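Je commence par une opinion que plusieurs collègues de Wistport ne partagent pas : dans une cellule à deux bras, la pièce qui demande le plus de soin est le support de caméra au poignet. Les moteurs, les réducteurs et le logiciel ont leur importance, mais ils se plaignent quand ils vont mal. Un support qui a bougé de deux millimètres ne se plaint pas. Il continue à donner de belles images, un peu fausses.

Notre cellule est de type courant : un rail en aluminium à l'avant, deux bras, un sol, trois parois rouges, et une petite étagère jaune avec les objets du jour.

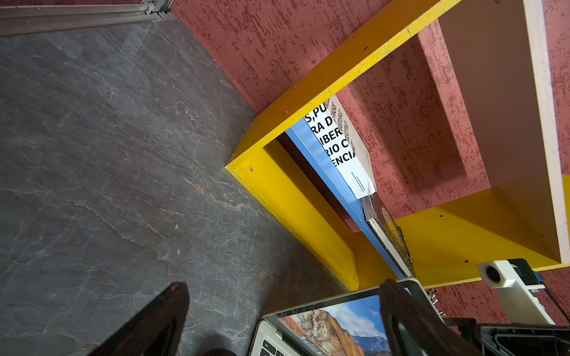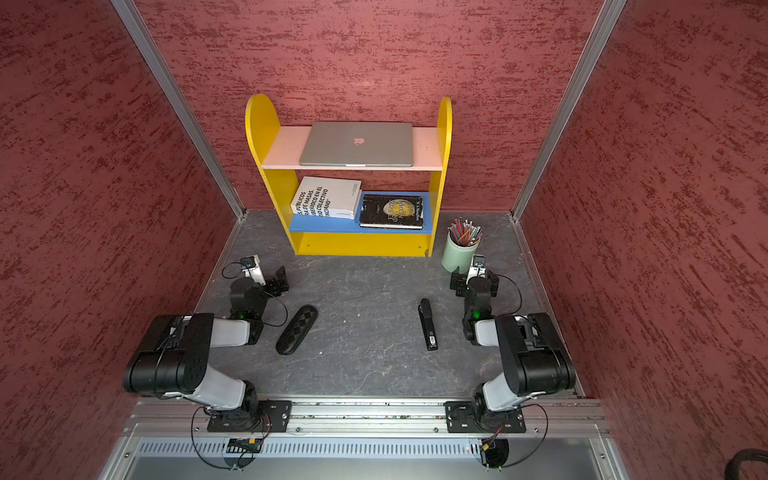

## Ce que l'on règle, et ce que l'on oublie

Quand j'ai repris l'entretien de cette cellule, au mois d'avril, le cahier contenait déjà 907 lignes. J'ai tout lu, ce qui m'a pris quatre soirées. La grande majorité des lignes parle de logiciel : une version installée, un paramètre changé, un redémarrage. Sur le serrage des supports, j'ai trouvé 4 lignes, et dans deux d'entre elles on avait seulement écrit « vu ».

Je ne veux pas accuser les personnes qui étaient là avant moi. Elles faisaient ce que la documentation demandait. Le manuel de Kyriakidis, avec lequel nous travaillons, consacre un chapitre entier au remplacement d'une articulation, et une demi-page à la fixation des accessoires. On apprend donc à faire très bien une opération qui arrive une fois par an, et très vite une opération qui devrait arriver chaque semaine.

Mon avis est qu'il faut inverser cet ordre. Le lundi, avant d'allumer les bras, je contrôle les deux supports à la main, puis les plaques de base sur le rail, puis les câbles. Je commence par le bout de la chaîne, car c'est là que les petits chocs arrivent. Une pince rencontre le bord d'un meuble, le bras s'arrête correctement, l'opérateur relance, et personne n'écrit rien puisque rien n'est cassé.

## Le câble mérite une boucle

Sur le câble fin de la caméra, j'ai changé d'opinion. Au début je le voulais court et bien plaqué contre le bras, parce que c'était propre. Un visiteur de chez Grurkgate m'avait même félicité pour cela. Ensuite nous avons perdu deux connecteurs dans le même mois, toujours pendant une rotation du poignet.

Maintenant je laisse une boucle libre. C'est moins joli, et il faut vérifier qu'elle ne passe pas devant l'objectif ni entre les doigts de la pince. Pour la longueur, je n'ai pas de formule : j'amène le poignet aux deux extrémités de sa course, lentement, et je regarde si le câble tire. S'il tire, la boucle est trop courte. S'il touche le sol, elle est trop longue. Je recommence après chaque changement de caméra, même quand le nouveau modèle semble identique.

## Une cellule n'est pas une vitrine

Il y a un autre point sur lequel je suis en désaccord avec l'habitude de la maison. On aime bien remettre la cellule à neuf : repeindre le meuble, remplacer les livres abîmés, nettoyer toutes les traces. Je comprends ce désir, surtout avant une visite. Mais une éraflure sur un panneau jaune est aussi une information. Elle dit à quelle hauteur la pince passe trop près. Si on repeint sans noter, on perd cette information et on la paie une deuxième fois.

Je demande donc une chose simple - que l'on note la marque, avec sa position et la date, avant de la faire disparaître. Pour les doigts de pince, c'est pareil. Un bout de doigt qui prend une couleur étrangère a frotté contre quelque chose, et il vaut la peine de chercher contre quoi.

## Le prix de l'attention

On me répond souvent par le temps. Le contrôle du lundi dure vingt minutes, et vingt minutes de cellule arrêtée ont un coût, je ne le nie pas. Dans le projet Kendel, nous avons eu un support desserré que personne n'avait vu, et il a fallu écarter 700 enregistrements sur 2 425. Je laisse chacun faire le calcul avec ses propres tarifs.

Il existe des solutions plus modernes, comme une mire fixe que la caméra regarde au démarrage et qui détecte elle-même un décalage. J'y suis favorable, et j'espère que nous l'aurons l'année prochaine. Elle ne remplacera pas la main sur la vis, parce qu'une vis peut être presque libre et la caméra encore bien placée, jusqu'au prochain choc. En attendant, j'ai ajouté dans le cahier une colonne pour les supports, où le mot « vu » n'est plus accepté. Il faut écrire « serré » ou « resserré ».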